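About Dundlow

Dundlow writes control and planning software for robot arms. We do not build arms, grippers or sensors. Customers bring their own hardware and we supply the layer between a task description and the joint commands: grasp selection, motion planning, trajectory timing, and the tools needed to find out why a run failed.

The company started with a single product, a planner for bin unloading. Most of the code in that planner has since been replaced, but two of its design rules are still in force. Every planning call must return within a fixed time budget, with a reason code if it has no solution. Every plan must be reproducible from its log file, including random seeds, collision geometry and the exact version of the robot model.

What we make

Gotasum is the motion planner. It takes a start state, a goal region and a collision world, and returns a time-parameterized joint trajectory. Joint limits, velocity limits and tool orientation constraints are handled in the same solve. It runs as a C++ library or as a service with a Python client.

Prollau is the grasp module. It accepts a mesh or a partial point cloud and returns ranked gripper poses with approach directions. Ranking takes into account finger clearance, contact area, distance from the center of mass and whether the arm can reach the pose at all. Customers can mark parts of an object as off limits, and those regions are removed before sampling.

Arango is the simulation and replay tool. It loads a log from either product, rebuilds the world at any time step and lets an engineer change one parameter and run forward again. It is also where we run our regression suite, which currently holds 1535 cases. A change to Gotasum or Prollau is not merged until the suite has been run and any difference in results has been explained in the merge request.

How we test

Simple blocks on a bare table are useful for checking arithmetic and not much else. Our test worlds are furnished rooms, mostly kitchens and workshops, with objects of uneven shape placed close to walls and to each other. Thin and elongated objects get a large share of the cases. They leave little clearance between the fingertips and the surface, and a small error in estimated yaw can move a contact point off the part of the object that was requested.

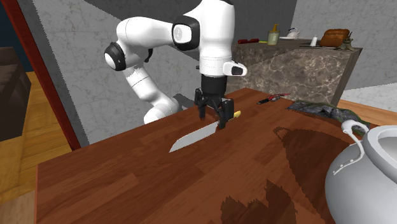
Simulated kitchen test world: parallel gripper above a knife on the wooden counter.

Cases are scored on four items: planning time, minimum clearance along the path, final pose error, and whether the reason code matches the actual cause when a plan is refused. The last item was added in January after a support review found that wrong reason codes cost customers more time than slow plans did.

Simulation results are not treated as proof of hardware performance. Each release candidate also goes through a bench run on 2 physical arms before it is tagged. Timing figures in our release notes come from the bench run only.

Who we are

Dundlow has 12 employees. Milagros Usuga leads engineering and maintains the collision checking code. Support tickets are answered by the developers, on a weekly rotation. We have no separate sales team; a first call is normally with the person who would do the integration.

Working with us

A typical engagement begins with a robot model, a sample of the objects to be handled and a written cycle time target. We return a feasibility report with logs that open in the free Arango viewer. Licenses are per controller, and source access is available for the planner under a separate agreement.

Page last revised July 12, 2023.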